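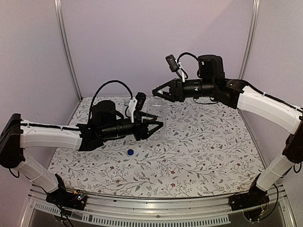

Does vinegar really strip hard water scale, or am I wasting bottles of the stuff?
Asked in Home and Garden > Cleaning > Kettles, taps and showers
Asked by gumleaf_terrace
3,616 views

We moved onto bore water in June and within a few weeks the kettle had a crust on the bottom like the inside of an old pipe. The shower screen has gone cloudy and the kitchen tap has a white collar where it meets the sink. Everybody I ask says vinegar. My mother says vinegar, the bloke at the hardware shop says vinegar, and every second website says vinegar with bicarb, which I have my doubts about because I remember that much from high school science.

What I've done so far:
Half vinegar, half water in the kettle, boiled, left overnight. Got maybe the top layer off. The kitchen stank.
Vinegar and bicarb on the shower screen. Fizzed nicely. Screen looked the same to me.
A paper towel soaked in vinegar around the tap for an hour. Some improvement, hard to say.

I've also been offered a magnetic gadget called a Cliter that clamps on the incoming pipe and is supposed to "realign" the minerals so they don't stick. Price is 194 dollars. The brochure has a graph with no numbers up the side. Before I hand over any money I'd like to hear from somebody who has tested any of this properly and isn't selling it.

I do have a water test from when we bought the place, but it only says "hard", no figure.

3 answers

Answer from Yolanda Urquijo
Accepted by the asker

You're right to be suspicious of the bicarb. Vinegar is a weak acid, bicarb is a mild base, and when you tip one on the other they use each other up. What you have left is slightly salty water with sodium acetate in it. The fizz looks like work being done. It does no harm, but the vinegar you wanted for the scale has been spent on the bicarb. Bicarb dry, as a gentle scourer, is fine on its own.

Vinegar by itself does dissolve scale. Ordinary kettle scale is mostly calcium carbonate and any acid will have a go at it. The trouble is that supermarket vinegar is only four or five per cent acid, you then cut it in half, and you're up against a layer that has been building for weeks. So it works, slowly, and most people give up before it's done and decide it's either a miracle or a con depending on how much was there to start with.

I use citric acid. It's sold in the baking aisle or at home brew shops, it's cheap by the kilo, and it doesn't smell. For the kettle:

1. Two tablespoons of citric acid to a litre of cold water.
2. Bring it up to the boil, switch off at the wall, leave it half an hour.
3. Tip it out and look. If there's still crust, do it again with a fresh lot instead of leaving the old one in.
4. Rinse twice, boil a full kettle of plain water and throw that out.

For the screen, test it somewhere low down first. If citric acid takes the cloudiness off in one corner, it was scale. If you leave it ten minutes, rinse, dry it off and it's still cloudy, the glass may be etched, and no cleaner brings that back whatever the label says. Soap scum is a third possibility and needs detergent, so wash with that before you start or you'll be blaming the acid for something it was never going to touch.

Keep all acids, vinegar included, off marble, limestone and cement grout. Never mix any of them with bleach or use one straight after the other. That gives off chlorine gas and people do end up in hospital.

As for how long to leave it on a tap, go short. Chrome plating is thin, and if there's a chip in it the acid gets underneath. Fifteen minutes, rinse, look, repeat.

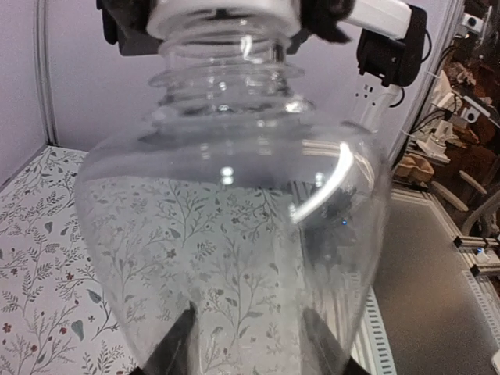 Mixing and keeping it

Don't make it up in big batches. A weak citric acid solution will grow mould after a while, and you'd be surprised how fast in summer. I mix what I need and keep the powder dry in a jar. If you must store it, label it properly and put it where kids can't reach. A clear liquid in an old drink bottle is how somebody ends up swallowing cleaner.

The gadget

I wouldn't. I've looked for decent independent tests of clamp-on magnets and what I found was mixed at best, with the good results mostly coming from people with something to sell. A graph with no scale tells you plenty about the brochure. Ask them what hardness figure you should expect before and after. They'll probably tell you the hardness won't change, only the "behaviour", and then you can ask how you'd ever know if it was working.

An ion exchange softener does change the figure. It costs a lot more, needs salt, and you'd want a separate unsoftened tap for drinking if anybody's watching their sodium. Get a proper test with a number on it before you go down that road.

Was this helpful? 1,682 people said yes

Answer from Marín

vinegar works fine, been using it for years on our kettle and never had a problem. you're probably not leaving it long enough. use it neat, not watered down. also the cheap white stuff not apple cider, that's just a waste

Reply from gumleaf_terrace: How hard is your water though? If you're on town supply from a dam I'd expect anything to work.

Reply from Marín: yeah town water, fair point

Answer from Itziar Lorente

We have a Monura magnetic unit, which I think is the same sort of thing as yours in a different box, and our kettle is definitely better than it was. Fitted it the same month we bought a new kettle. Also started using the Drolteria tablets once a week. I can't say which did it but I'm happy with it and would recommend.

Reply from Yolanda Urquijo: A new kettle and weekly descaler would do it by themselves. Try taking the magnet off for two months and keep everything else the same.

Reply from Itziar Lorente: I might, but it was a pain to get on – the pipe's behind the hot water unit.

Reply from gumleaf_terrace: Citric acid did the kettle in two goes. Bottom corner of the shower screen came up clear, so it's scale, thank goodness. Told the Cliter man no and he rang back with a discount. Still no. Does anyone know if a 4,000 litre rainwater tank would be enough to run just the kitchen and the shower for two people, or is that another thing the salesmen make up?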